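The old tower and the little gray tray

I have been putting off writing about computers here, mostly because every time I do, my cousin Reinaldo writes in to tell me what I got wrong (hello, Reinaldo!). But June 2018 has been wet and slow, and I've had old desktops on my mind ever since I cleared out the hall closet and found the one I wrote my first 335 recipes on.

What I love about these big black towers is how much room there is inside. Lay one on its side, take the panel off, and you can see where everything goes, like a kitchen with the cupboard doors open. My laptop is sealed up tight as a clam and I resent it a little. 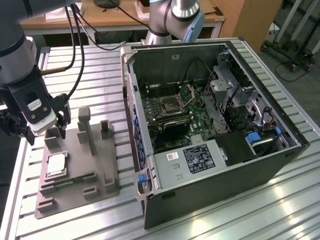
Processor and memory in their tray, with the socket bracket standing open in the tower.

I'm very taken with that tray. When I swapped parts in my own machine I kept them in a saucer, and later in a muffin tin, and I once spent 17 minutes on my knees hunting for a screw. A proper pocket for the processor and a long slot for the memory would have saved me a lot of muttering!

The processor is the part that still makes me hold my breath. You lift the bracket, set the chip down level, check the corner twice, and don't push. The memory is the opposite and wants a firm thumb at each end, more than feels polite.

Mine goes back together in July, once the new fan gets here. I've ordered two.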